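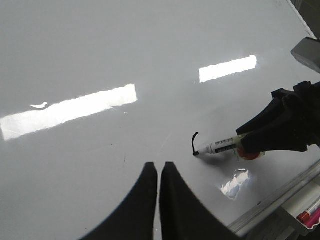 Rekodum started with 12 grown-ups who wanted to learn Dutch before a choir trip and couldn't find a class that met after supper. The trip came and went, the class didn't stop, and we now teach five languages to evening students of every age, most of whom swore in the first week that they were hopeless at this sort of thing. We are still fond of a plain glossy whiteboard, the kind that picks up the ceiling lights in long white bands, and our regulars know which chairs to choose if they want to read the verb endings without leaning sideways.

Our groups never go above 16, and the conversation tables are smaller than that. You will talk on your first evening (only your name and what you had for lunch, we promise) and you will talk a good deal more by the fourth. Grammar comes along as you need it, and there is homework, though we try to make it the sort you can do on a bus.

In August we moved the beginners' courses over to the Bondero building, next to the bakery, and kept the Baumgart Street rooms for the upper levels and the reading circle. The circle is working its way through short stories in Portuguese at the moment - slowly, with a lot of cake - and visitors are welcome to sit in and listen.

Our lending shelf has 75 novels and a box of children's picture books, which the adults borrow more than the children do. Returns go in the blue crate by the office door at Baumgart Street.

Page last updated 3 September 2023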